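Robots at Home and in the Shared Shop
Handout 6: The pushing rig

Read this before the session. If you read Handout 5 you can skip the part about cable routing, which I have taken out anyway.

Why a stick

Most people who build an arm at home spend the first April on the hand. They print fingers, then better fingers, then fingers with rubber bands, and by summer they own a drawer of fingers and an arm that has yet to move anything. Our build at the Rerby shop started the same way. Pieter Tshabalala eventually took the hand off, put a plain rod in its place, and had the arm shoving blocks across a board that same evening. There was some sulking. I was the one sulking.

A rod can't drop anything. It has no wiring and no opinion about which way round it is. What it gives you is a single point of contact, and a surprising amount of the course can be taught with that.

The work surface

Use a flat board on a table you can bolt things to. A wooden cutting board is fine. Check it with a straightedge first, as boards that have lived in kitchens tend to have had a life. Stripes in the wood will bother a lazy color threshold, so do your color tuning with the board in place and the shop lights on.

Blocks

Print cylinders, stars, hexagonal prisms and cubes, in colors you can tell apart at a glance. Leave the layer lines alone. Yabsira Tefera sanded a full set to a lovely finish and then couldn't get the same push twice, though she maintains the two facts are unrelated.

Cylinders look easy and will roll around the tip of the rod if you push even slightly off center. Cubes turn. Stars catch on their neighbors and bring them along - handy if you wanted the neighbors, and otherwise a long afternoon.

Setting the height

Bring the tip down until it just clears the board, then check the clearance at all four corners of the area you plan to use. Set the speed limit to 100 in the config file while you do this. The default is 3000, chosen by someone with a stronger table than yours. Kirsty Drummond keeps the old board on the wall, gouge outward, for anyone who wants to discuss it.

The exercise

Start with the blocks grouped by color in loose clumps. Write a routine that separates one block from its clump without disturbing the rest, approaching from the open side. Log every attempt, including the ones you would like to call calibration. Florencio Garrido's log ran to 133 entries and got full marks. His robot did not.

Logs are due 8th December. Leave the rod on when you finish, and park the arm clear of the board.

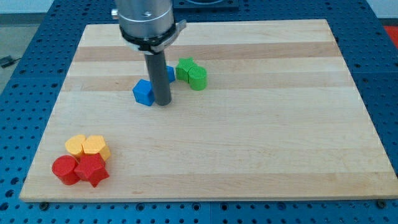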